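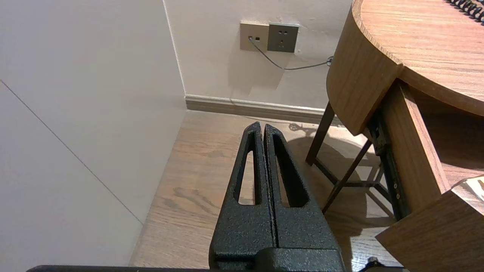
Cristóbal Iturra wrote after the last session that a cable you can see is a cable somebody forgot to plan for, and that a data point should always be put in behind the desk where it can't be seen at all. I'd like to spend most of this handout doubting that.

INTERIORS 311
Session notes: wall plates, loose cables and where the desk goes

1. The trouble with "always behind the desk"

The rule assumes you know where the desk will be. The electrician comes before the furniture. The plan says desk on the north wall, the tenant puts a bed there, and the plate that was meant to be hidden is now the only one in the room and a metre from where anyone sits.

Look at a common enough arrangement, a data plate and a power plate side by side on an off-white wall, beige one and dark grey one, with a thin grey cable dropping out of the port, curving, and heading off almost level towards the table. Is it badly planned? I don't think we can say. The data and the power are together. The cable stays by the wall instead of crossing open floorboards. The colours of the plates don't match, and most of you will mind that more than the cable. I would ask you to work out why.

2. Mismatched plates

Plates get bought at different times by different trades. The data installer brings a box of whatever he stocks, and so does the electrician. If the client wants them the same, it has to be written down, with the range and the colour, before either of them orders. "White" is no good on its own. The Plaltel range has several whites and none of them match each other in daylight, whatever the brochure claims.

Replacing a data plate cover is a small job. Replacing a power plate is work for a licensed electrician, and you should not tell a client otherwise.

3. Cable covers

The Pundby catalogue says its stick-on channel "disappears into any wall". I have yet to see it do so. What you usually get is a raised white stripe where there used to be a thin grey line. It collects dust on the top edge and takes paint with it when it comes off. On a rental that can cost more than the channel did.

Before you specify a cover, check:

- whether the cable could simply be a different length
- whether it could sit along the top of the skirting, if there is a skirting
- whether the table will hide it anyway once it is pushed back
- how the adhesive behaves on that paint (try a piece somewhere out of sight and leave it a week)

Clips are cheaper and less proud of themselves. They do need to be the right size. Too tight and they pinch the cable, too loose and it sags between them and you've achieved nothing. Leave some slack at the plate end. A cable pulled straight out of its port will sooner or later be pulled out of it altogether by a chair, a vacuum cleaner or a dog.

4. Built-in panels next to outlets

Large white panels and cupboard sides bring their own nuisance. Ask what's behind a panel before anyone fixes something to it, and whether it has to open. A Trotum cupboard door needs clearance, and a plug sticking out of the adjoining wall can be enough to stop it. The drawings rarely show plugs. They show the plate, flat, as though nothing were ever going to be put into it.

5. A costing to argue with

The McKinnon flat, one room. The first quote was $4000 to chase the data cable into the wall, move both plates, patch and repaint. The second was $2000 for moving the data point alone. The owner did neither, shifted the table along and bought a shorter cable. I'm not holding this up as good design. The table now gets the afternoon glare. But I'd want to hear what the larger sum would have bought her, in terms of using the room, and so far no one in this course has given me an answer that wasn't about photographs of the room.

For next time

Choose one wall at home that has at least one outlet in use. Draw it to scale with the plugs in and the cables where they really run. Then draw the change you would make and write 2 paragraphs on who would notice. "It would look cleaner" will be sent back.

Notes to be uploaded by June 5, 2026. Pencil is fine if the scan is legible.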